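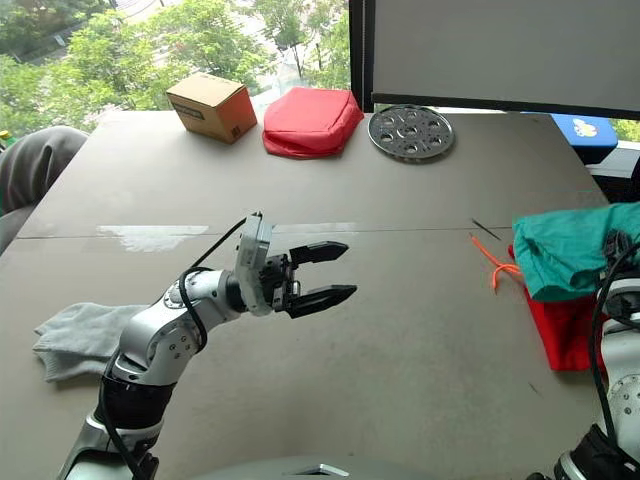 Pongsiri

Teaching by demonstration (robotics)

Teaching by demonstration, also called programming by demonstration or learning from demonstration, is a way of giving a robot a task by showing it the task instead of writing out each movement in code. A person moves the robot through the work, either by holding the arm itself or by driving it from a distance, and the movements are recorded. The recordings are then played back directly or used to train a control program that can cope with small changes in the position of objects.

The term covers several older practices. Lead-through teaching of paint-spraying robots, in which a worker guided the arm along the surface to be painted, is an early form. Current use of the term usually refers to recordings that include camera pictures as well as joint positions.

Methods

Hand guiding, or kinaesthetic teaching, is the simplest method. The motors are set so that the arm gives way when pushed, and the teacher takes hold of it near the wrist. The teacher feels the weight and reach of the arm directly, which makes impossible poses easy to avoid. The drawbacks are that the teacher's hands and body may appear in the camera pictures, and that guiding two arms at once is tiring and often awkward.

Remote control, or teleoperation, keeps the teacher away from the arm. Common controls include:

Leader arms – a second, usually lighter, set of arms which the teacher moves and the working arms copy joint by joint.
Hand-held controllers – the position of each controller in space sets the position of a gripper, and a trigger opens and closes it.
Joysticks and 3D mice – cheap and widely available, but slow for tasks that need turning and lifting at the same time.

Leader arms are generally preferred for work with two arms. Few of the cheaper sets pass any sense of force back to the teacher, who must judge contact by eye.

Equipment

A typical bench has one or two arms fixed at the edge of a table, each ending in a gripper. The parallel-jaw gripper, with two fingers that close towards each other, is the usual choice for general handling. One camera may look down over the whole table, and a smaller one is often mounted at the gripper, where it gives a close view of the fingers. Cables to the gripper and its camera need enough slack for the wrist to turn fully. A cable that is too tight can limit the movement or pull out of its socket, and one that is too long can catch on the work.

Table surfaces are usually plain and matt. Reflections from windows can still cause trouble, as a bright patch moves and fades through the day and recordings made in the morning may look unlike those made at 4 p.m.

Objects

Practice objects are chosen to differ in stiffness, shape and shine. Small cardboard boxes hold their shape and are easy to grip. Perforated metal plates lying flat are harder, as there is little edge for the fingers to get under. Socks, cloths and fabric pouches change shape each time they are touched, and cords may tangle. Soft items generally call for more demonstrations than rigid ones.

Recording

A single run of the task from start to finish is called an episode. Between episodes the objects are put back in new positions, so that the control program does not simply learn one fixed path. Failed grasps are handled differently from one laboratory to another – some delete them, while others keep those in which the teacher recovers and carries on.

The Drisico bench at Claltbridge, a two-arm installation used for sorting and folding, recorded 228 episodes of its first cloth task over 6 days. Its later set, made jointly with a workshop in Niltosville, holds 1,800 episodes and mixes soft and rigid objects. Teachers there work in turns of 10 minutes, and each new teacher's first turn is left out of the set.

Limitations

The result depends heavily on the teacher. Hesitation and needless movements are copied along with the useful ones, and two teachers who fold a cloth in different ways can leave the program wavering between them. Demonstrations seldom carry over to a different arm without further work. Lighting, camera position and table height also need to stay close to those used in recording.

See also

Teleoperation
Imitation learning
Robot end effector
Teach pendant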